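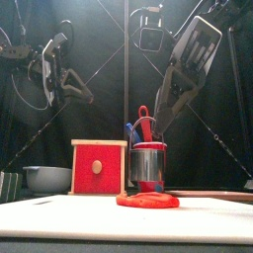
A reader of the last column objects that teleoperated demonstrations are a waste of an operator. If the arm can be moved by hand, the reader writes, then move it by hand, record the joints and go home.

I disagree, though the objection deserves a proper answer. Hand guiding is quick to learn and needs no second device. For a single arm following a fixed path it is still what I would choose. The Guthrie cell I worked on in August was taught that way in 30 minutes and I saw no reason to change it.

The trouble starts with two arms and a table of household objects. A person guiding one arm by the wrist has one hand left for the other, and both forearms end up between the objects and the cameras. The joint record may be perfectly good. The video beside it shows a task being done by a robot with a human attached, and a policy trained on that video will meet a different picture when it runs alone. Remote control keeps the person out of shot.

There is a cost. Most remote rigs give the operator little or no sense of contact. Take a utensil standing upright in a metal canister, with a wire handle arching over the top. By hand you would feel the handle at once. Through a leader arm you must see it, and the gripper is often in the way. Operators compensate by slowing down, and the slowness goes into the data along with everything else.

My own preference is for fewer demonstrations, done by people who have practised. On the Urnitel project we collected 300 episodes of one pick and I later threw out every one in which the operator stopped in mid-air to think. The policy improved. Laker, who supplied the leader arms, had recommended 16 practice runs before recording anything. We had allowed 2, which was a false economy.

I would also record the failures and label them as such. A missed grasp followed by a clean second attempt teaches recovery, which is hard to get any other way – least of all from hand guiding, where the person simply puts the fingers in the right place.

The Fostumen guidelines treat the two methods as interchangeable and ask only that the method be noted in the log. I would ask for the operator's hours of practice as well, entered against each episode.

3/12/18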